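How Does a Video Game Save Your Place?

You have spent all of Thursday afternoon in the kingdom of Sendine. You have crossed the swamp, upset a goat and picked up 15 turnips you have no use for. Then somebody calls you for dinner. You press Save, the little wheel spins for 2 seconds, and off you go.

When you come back, the goat is still upset. How did the game remember?

It's easy to imagine that the game takes a huge snapshot of everything: every tree, every puddle, every blade of grass. It doesn't, and a good thing too, or you would be waiting until breakfast. The trees are already stored in the game, in the same places for every player. Saving them again would be like copying out a whole library book so you could remember you were on page nine.

What the game writes is a list. A very dull list. If you could read the one from Sendine, it might go like this:

Player is at the bridge
Health: 800 out of 900
Turnips: 15
Goat: angry
Swamp door: open

Programmers call some of these lines "flags." A flag is a tiny note that can only say yes or no. Is the door open? Yes. Have you met the wizard? No. A big adventure game can have an enormous pile of flags, and most of them are about doors.

When you load your game, the computer builds the kingdom the way it always does, then reads down the list and fixes the details. It opens the swamp door. It hands you your turnips. It tells the goat to be angry, and the goat, being a computer goat, does what it's told.

What about checkpoints?

Some games don't let you save whenever you like. In Zamville, a racing game full of people who should not be driving, the list gets written only when you pass a blue flagpole. (Yes, another kind of flag. Programmers could have picked a different word.) Crash before the next pole and the game goes back to the last list it wrote. Everything after that is gone, including the really good jump.

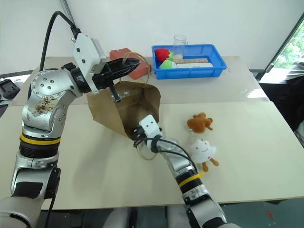
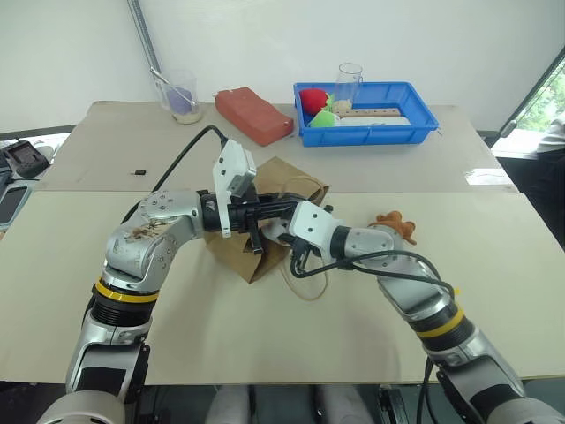
Why does it say "Do not turn off"?

Because the game is in the middle of writing. Pull the plug now and you could end up with half a list, and half a list is worse than an old one. The computer might find your turnips but have no idea who is holding them.

Careful games write the new list next to the old one and throw the old one out only when the new one is finished. Less careful games put up a warning in large letters and hope you can read.

Try it yourself: pick a game you know well and write down the shortest list that would put you back exactly where you stopped. Then check whether you remembered the doors.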